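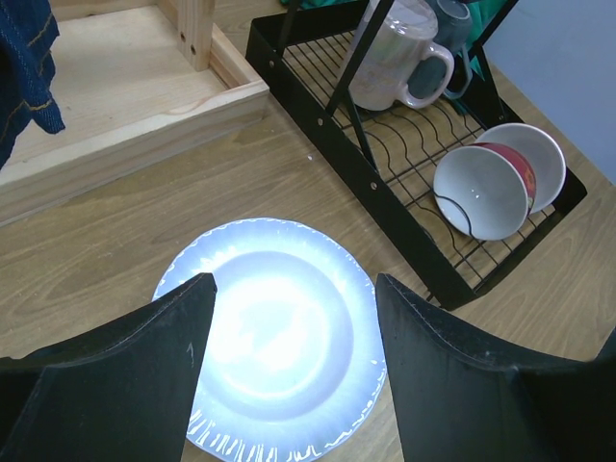 Crockery was the big talking point when I popped in on the Yurt lot in Okgate last week, and I came away with wet sleeves and a lot of opinions about plates. If you've missed it, Yurt is the household lending scheme that's been lending pots, plates, bedding and towels to people setting up home in Kevstead, and they've finally got a proper sorting table to call their own. I was put on washing-up (I should have guessed, I was the only one who'd brought an apron). The plate I liked best is the pale bluish-white one with the scalloped rim and all those fine ridges running out to the edge, which catches the light beautifully and would look lovely with a slice of lemon cake on it. Next to it is the black metal dish rack, the sort that goes together with little silver screws, and I'm told getting it assembled took longer than moving the table in.

Reda Ouazzani, who started the scheme from his spare bedroom, told me they made 1,868 loans last year, up from 1,783 the year before. He had the figures written on the back of an envelope and was very pleased with them, as well he might be! Crockery is what goes out most. Students want it in the autumn, families want it in December when the whole tribe descends, and then it all comes back at once and has to be washed, checked for chips and put away again.

Until now, that meant doing everything in relays. Plates got dried on one windowsill, tea towels on another, and clothes were done at Reda's sister's. With the new table the laundry and the washing-up can sit side by side. There's a wooden drying rack with a tray at the bottom, and hangers along the top for the odds and ends. A navy towel was on one of them and something in a rather nice lavender on another. I've been after a rack like it for my own back kitchen for ages and I did ask where it came from. Desto, the secondhand place, apparently, and no, they haven't got any more.

I also want to put in a word for the strawberry plate. Védís Ragnarsson, who looks after the crockery shelves, would happily retire it because it doesn't go with anything, least of all the one with the dark blue teardrops round the rim. I think that's exactly why people should borrow it. We did not settle this.

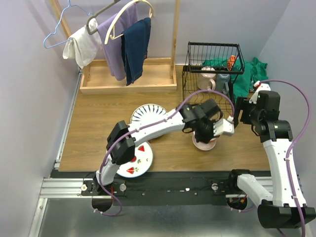

Borrowing and bringing things in

It costs £3 to join and that covers you for as long as you like. You can take up to 16 pieces at a time, and a mug is a piece, before anybody tries it on. Loans run for a month, though Reda is pretty relaxed if you ring and ask.

They're short of bowls and mugs. Matching sets are welcome but they don't have to match, and single mugs are fine too, so have a look at the back of the cupboard. What they can't use is anything chipped, anything with a loose handle, or non-stick pans that have lost their non-stick. Tea towels and hand towels always get used. Please wash them first (Védís asked me to put that in, and then asked me again as I was leaving).

Bowls are the real headache, as they take up such a lot of room when they're drying. The two-level rack helps, with a close wire basket above and wavy dividers below, and there's an argument going on about whether bowls belong upstairs or down. I'm an upstairs person. Védís isn't.
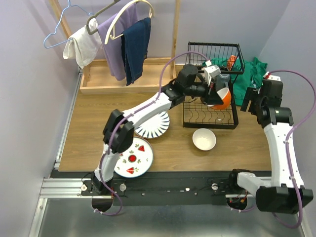 An orange bowl with a white inside, at the two-level rack. Okgate, February 2023.

Yurt is open mornings and you'll find the door on the Okgate side, past the bike stands. If you've still got something out from before Christmas, Reda would love it back, and he says there are no fines and no funny looks. I've got one of their casserole dishes myself, so I'll be in the queue with you.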